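3/16/25 sim bench, kitchen counter scene

Comparing the two hand controllers again, Durkix vs Nernik. Same arms, same black multi-finger hands, same counter. Only thing swapped is what sits between the wrist target and the finger joints. Gebremedhin Ayele wants a decision before we port anything to the real arms in August, so trying to get this down while I remember it.

Setup
Physics step and contact params left exactly as in the last entry. Did not touch friction. (Tempting.) Camera is the head one, looking down at the counter, black bands top and bottom left in because the policy input is padded that way and I want to see what it sees. Wrist cams off for now, they slow the render down and I couldn't be bothered waiting.

Task is veg into pan. Two food items, one per hand. Plate side belongs to the left hand, board side to the right. 100 episodes per controller, seeds shared so the start poses match.

Durkix first
Took ages to load, then complained about the joint order. Thumb and index swapped in the config, my fault, fixed in the yaml, colour coding on the debug plot now matches the docs. First 3 episodes binned because of that, reran them.

Closing is smooth. Fingers stay together on approach and open late. I like it for the round item on the plate, less likely to clip the rim coming in. Trouble is the late opening: if the wrist is a touch low the fingertips are already beside the veg when the open command arrives and it gets shoved sideways. Saw it slide along the plate a good few times. Didn't fall off the plate, or not in the ones I watched.

On the long item it's ok. Grabs wherever the palm ends up, doesn't seem to care about the taper. Grabs near the thin end let go during the lift. Might be the friction. NOT touching the friction.

Nernik
Loads quick. Opens the hand early, practically as soon as the arm leaves home, so the approach is wide. Better on the board side. Worse on the plate, thumb catches the rim, plate rotates, then the whole grasp target is stale because we only estimate pose at the start. Not really the controller's fault but it's the one that suffers.

Also has a jitter in the last joint of the ring finger at hold. 6 Hz ish from the plot, didn't measure it properly. Dropping the gain killed it and also killed the grip, so put it back. Ask whoever did the gains last time what the derivative term was meant to be doing.

Both arms at once
This was the bit I acually cared about. Running left and right together, the Gebretsadik scheduler decides who gets the pan. With Durkix the two hands get to their pregrasp pretty close together and then both want to move in over the pan. Scheduler holds the right one back. Fine, but the hold isn't a real hold, the right wrist sags a bit while waiting. Gravity comp setting? Check.

With Nernik the right hand is well ahead so the clash hardly comes up. Luck of the timing, wouldn't rely on it.

Visibility
Right hand spends a lot of the approach half out of the head camera. Any finger tracker running on head cam only is going to lose it. Left is better, but the back of the hand covers a lot of the plate. So either tilt the head more, or shift the board toward the centre, or just turn the wrist cams back on and eat the slowdown. Leaning to wrist cams. Moving the board feels like cheating as the real counter won't be laid out for our convenience.

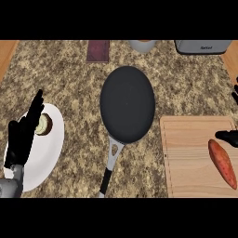

Head cam, both hands near their targets. Left over the plate, right only partly in view above the sweet potato.

Tried the Skelent tracker on the dumped frames offline. Left hand OK most of the time. Right hand it labels as background when only the fingers are in, then flips to hand, then back. Confidence threshold doesn't help, went up and down with it for half an hour. It also doesn't much like black hands near the black band, contrast is rubbish there. Could pad with grey instead, but then the policy input changes and we'd have to retrain. Park it.

Buffer note: logger drops contacts past 2,000 entries per episode without saying anything. Found this by accident. Long Nernik episodes go over because of the finger jitter making new contacts constantly. So contact counts from Nernik are NOT comparable until that's fixed. Anyone using the summary sheet please ignore that column.

Where I've got to
Durkix on the left, Nernik on the right would be the obvious thing, nobody has run them mixed and I'm not sure the scheduler will take two different command rates. Worth an arvo.

If it has to be one: Durkix, with the open command moved earlier. Easier to fix than the rim problem.

To do
- raise logger limit, rerun Nernik seeds only
- re-estimate plate pose mid approach, even once
- right wrist sag, check gravity comp before blaming the scheduler
- wrist cams on, time one episode so we know the cost
- mixed run, left Durkix right Nernik
- send Gebremedhin the clips of the sideways shove, not the whole folder, he'll never open it

Config saved with today's run. Old one kept next to it with _thumbswap on the end, dont use that one.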